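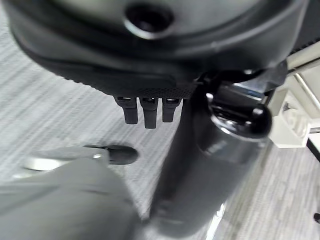 November 8, 2019

Day 7 of teaching a machine to do what a bored toddler does for free. Sumaiya has us recording by hand now, which means I put my own arm behind the gripper, go and get a thing, bring it somewhere, let go, press the pedal, and start over. The wrist view is what the model gets to learn from, so I've spent the day looking at the world from about the height of a shoe. Most of what it sees is black plastic, gray carpet, and three stubby prongs hanging down under a strip of mesh. Gray carpet with streaks in it, too, and the streaks run on the diagonal, and I'd like to know what the model is going to make of those. Last January it decided that a shadow was part of the task and wouldn't start without it.

The total on the board this morning was 1544. The total Vidmar wants is 2712. I did the subtraction once and have decided not to do it again.

Ilir came by before lunch to complain that my episodes are too clean. He says I go straight for the object like somebody who already knows where it is. I do already know where it is. I put it there. He wants hesitation, wrong approaches, a bit of recovery. So I spent two hours pretending to be worse at this than I am, and then he looked at the playback and said the pretending was obvious. Remedios, meanwhile, really does fumble, and her episodes are considered the best in the set. She's been unbearable.

The labels are their own misery. The Oltico tool asks for one sentence per episode, in plain words, no two people agree on what plain words are, and Vlasta has to merge the lot. I write "pick up." Aurora writes "retrieve." Somebody (I have my suspicions) wrote "get the guy." Vlasta sent round a list of approved verbs this afternoon – there are fourteen, and "get" is out. So is "nudge," which I'll miss. Half of what I do all day is nudging.

Threw out a whole run after coffee. The pedal had stuck, so one episode had swallowed the next several, and according to the log I spent eleven minutes on a single grasp. I suggested we keep it as hesitation for Ilir. No.

My wrist hurts in a new place, on the thumb side. Aurora says to rest the elbow against my hip, and it does help, though it makes me walk like a waiter. She also says I breathe on the microphone. I didn't know there was a microphone. I have been saying all sorts of things down there. Asked Sumaiya whether the audio goes into the training set and she said "not at the moment," in a voice I didn't care for.

Tried the current checkpoint on the arm at the end of the day. It came down nicely, stopped a hand's width above the carpet, and stayed there. Ilir timed it. Remedios thinks it's waiting for the pedal. If so, it has learned exactly one thing from me.

Tomorrow: new objects, if the Prikeck box has come. Buy tape. Tell Vlasta that "retrieve" is not a plain word.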